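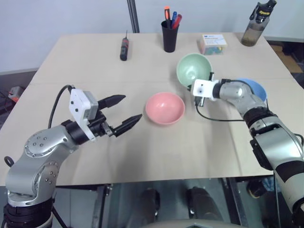 Prüfliste Haushaltsaufgaben, Zelle Kendow – Durchgang Mai

1. Not-Halt beidseitig erreichbar: ja. Bitte vor jeder Schicht drücken, auch mittwochs!
2. Kabel an den Handgelenken: Zugentlastung in Ordnung. Das rechte hängt mir zu tief, es schleift über den Tisch. Neuer Clip bestellt.
3. Greiferfinger: kein Spiel. Spitzen nachziehen nach 67 Stunden.
4. Arbeitsfläche: Schraubendreher und Stiftebecher gehören vor dem Start weg. Offen.
5. Aufgabe Schüsseln stapeln: bestanden, 4 von 6 Versuchen. Im April waren wir bei null – ich freue mich riesig! Die Fehlversuche lagen alle am Rand, der Finger rutscht innen ab.
6. Aufgabe Flasche umstellen: bis zu 6 Sekunden Zögern vor dem Griff, sonst sauber.
7. Spülen, Abtrocknen: nicht geprüft. Dafür ist es noch zu früh, aber Tischabräumen traue ich der Zelle bis zum Herbst zu.

Freigabe: mit Auflagen (Punkte 2 und 4).

Zuletzt erschienen
Overgaard: Wäsche falten, zweiter Anlauf
Grarnham: Teile sortieren an der Werkbank

© Demard Prüfwerkstatt | Kontakt | Nach oben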